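Small Toys, Small Savings: How Families in Stoslow Pay for Children's Play
Student project report, Home Economics course

1. Introduction

In this project I studied how much money families spend on small toys, and what happens with the toys after some months. I chose the town of Stoslow because my aunt lives there and she helped me to find families. The work was done from February until May.

My main question was simple: do parents plan the money for toys, or do they buy when the child asks?

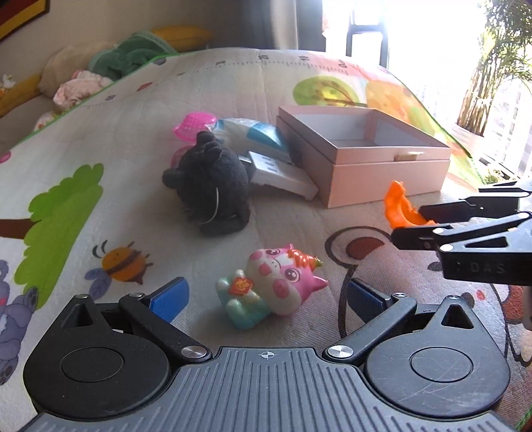
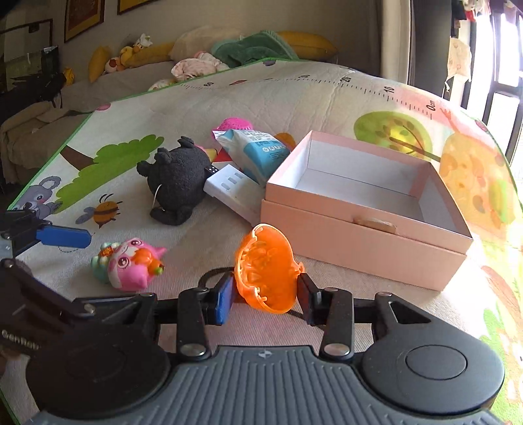 Akinyi Obura disagreed with my question when she read the first draft. Parents do both, she wrote in the margin, and the same mother can plan for a birthday and still buy something at the market on the way home. I think she is right, so I changed the question form before I gave it out.

2. Method

I gave out 200 question forms through two primary schools and the Clerkine shop on Biwott Street. The form had 2 pages. Parents could write the answers at home and return the form in a closed envelope. I also asked them to keep receipts for one month, but many families buy at the market, where receipts are not given. For these purchases I accepted a written note.

3. Results

The families wrote down 2,097 purchases in total. I had expected not more than 2,000. Most of them were small things which were bought together with food. Larger toys were usually bought by grandparents, and the parents often did not know the price.

Planned spending was found mainly before birthdays. Several parents keep a separate jar or a separate account at Ament for this. Others said that they decide in the shop — mostly when the child is tired.

4. Problems

The forms did not ask about toys received from cousins or neighbors. This was my mistake. In some families it is probably the biggest source, and I could not correct it later.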